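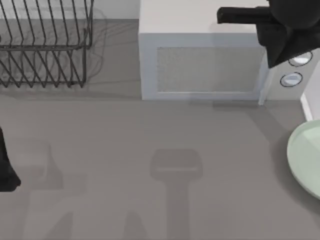

Prelten Kitchen and Surface Works: Notes from an Open Day

The Prelten works sits at the end of a service road outside Vellthorpe, past a tile yard and a place that sells truck tires. I went up in February 2021 for the open day, which had been moved back from January on account of snow. Groups were kept to 7 people and everybody wore a mask. You had to book ahead and bring closed shoes. One man in sandals was sent back to his car, where he had boots.

I am redoing a small kitchen and wanted to see how countertops get made before I paid for one. The ad said they would show the whole job from slab to finished edge.

Getting in

Parking is on gravel to the left of the gate. The sign says Mallet Storage, the name of the old tenant, so I drove past it twice. Check-in was at a folding table inside the loading door. They gave us ear plugs and safety glasses. There was no charge.

The slab yard

Our guide was Loïc Hamel, who has run the cutting floor for nine years. He started us in the slab yard, a long unheated shed with slabs standing on edge in steel A-frames. Granite is at the near end, quartz in the middle, and the far end is for offcuts. Offcuts are sold by the piece and are worth a look if you only need a vanity top or a short run next to a stove. I saw several that would have done for my laundry room.

He had us run a hand over a polished slab and then over a honed one. Honed is the matte finish. He said dark matte tops are what most people ask for now and that they should know what they are getting. Fingerprints and oil show on them more than on a speckled polished top, and hard water leaves a pale ring around anything that drips. He wipes his own with a damp cloth and dries it right away. If you keep a dish rack out, he suggested putting a tray under it or moving it every few days.

The saw room

The bridge saw was running when we came in. It cuts under a stream of water, which keeps the blade cool and the dust down. The floor slopes to a trench drain, and the water is settled and used again. The settling tank holds 3,000 gallons. The sludge is pressed into gray cakes and hauled away. A woman in our group asked if it could go on a garden and was told no.

Sink cutouts are done on a second machine. The inside corners have to be rounded because a square corner is where a top will crack, often while it is being carried in. There was a broken one leaning on the wall with the crack running straight out of the corner.

Edges and polish

Edges are cut by machine and finished by hand. A finisher was working down the front of an island top with a small wet polisher, changing pads as he went. He had already been at it most of the morning. The sample board shows 3 edges at the base price: eased, quarter round, and a small bevel. Anything fancier is charged by the foot. I had planned on a fancier one and changed my mind after hearing what it adds.

Sealer

The sealing demo was short. They use a product called Prolia, wiped on, left to sit, then buffed off with a dry towel. Granite gets it, quartz does not need it. Loïc put a few drops of water on a sealed piece and an unsealed piece and we waited. The unsealed one had a dark spot under the water by the time we finished asking questions. He said to do the same test at home once a year and reseal when the spot shows up.

The showroom

The tour ends in the showroom, which is small and overheated. Sample squares are numbered on the back, and I borrowed number 209, a dark gray quartz with a honed face. You leave a deposit and have two weeks to bring it back. Take more than one if you can. Mine looked nearly black in my kitchen at night and much lighter by the window.

They do not quote on the day. You bring a sketch with measurements, they call you, and then somebody comes to make a template once the cabinets are in. From template to install is running three weeks at the moment. Tear-out of the old top is extra, and so is hooking the plumbing back up.

Practical notes

The tour took an hour and a half, all of it standing. Dress warmly, the slab yard is as cold as outside. The restroom is by the office and there is nowhere to buy food, but the diner at the Vellthorpe exit does a decent bowl of chili. The next open day will be posted on the gate and on their web page. I still have to return the sample.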